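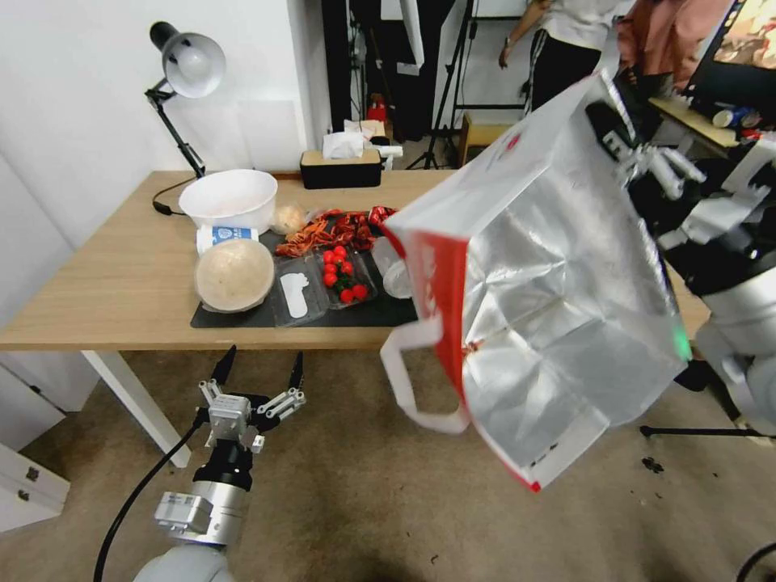
So I finally gave up on the big weekly shop. For years I did it every Saturday morning with a list as long as my arm, and every Friday night I'd be scraping a bag of brown soup out of the bottom of the fridge that used to be salad. Cucumbers were the worst (why do I keep buying cucumbers?).

My friend Jolene has been telling me for ages to shop small and often, and I always said I didn't have the time. Then the bus route changed in October and now I get off right outside the Maihi market on my way home, so I ran out of excuses! I go in with a tote bag and 18 dollars, three evenings a week, and when the money's gone I'm done.

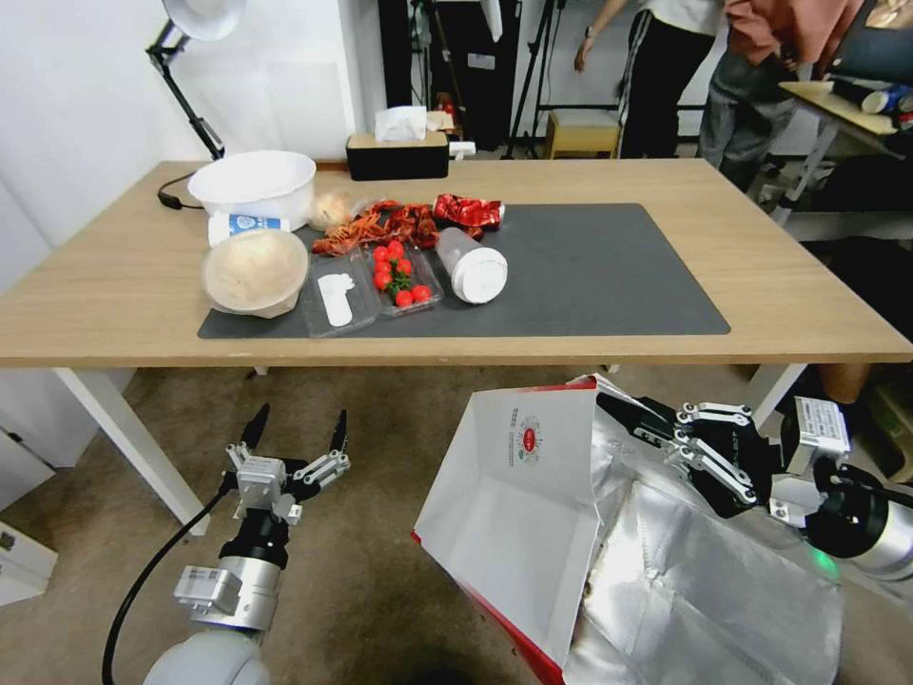

The first couple of weeks were a bit of a mess. I came home with two kinds of bread and nothing to put on it, and one night dinner was toast and a pear. But you get the hang of it. I look at what's in the kitchen before I leave for work and text myself the one thing I really need – usually eggs – and the rest I decide when I'm standing there.

What I didn't expect is how much I like the chatting. Beverley on the fruit stall now puts the ugly plums aside for me, and she's given me her recipe for plum cake, which takes way more butter than I'm going to admit to here.
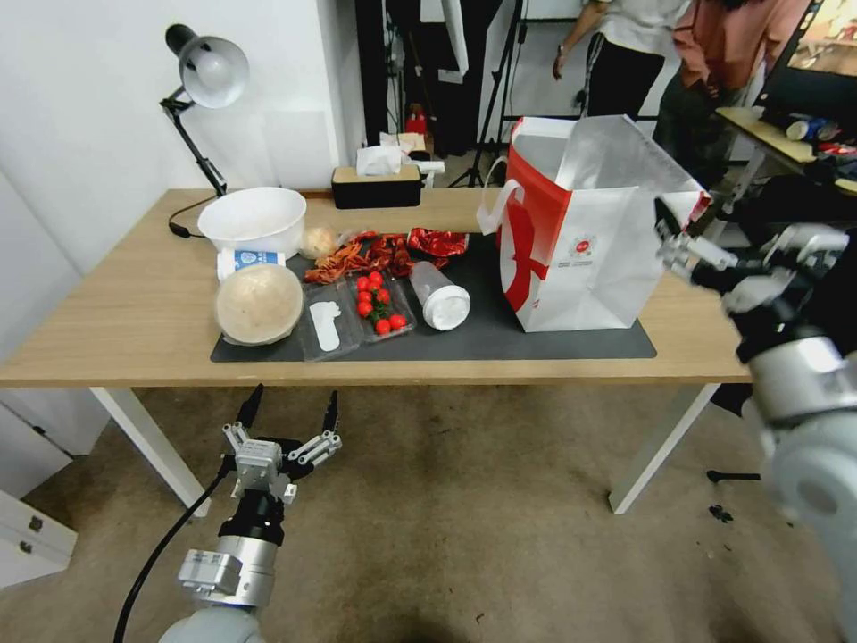

I still do one bigger trip a month for rice, oil, dish soap and all the boring heavy stuff. My sister thinks I must be spending more overall, and she may be right, I haven't added it up yet. I'm keeping the receipts in a jar and I'll go through them when it's full. Plum cake recipe next week, if Beverley says I can share it!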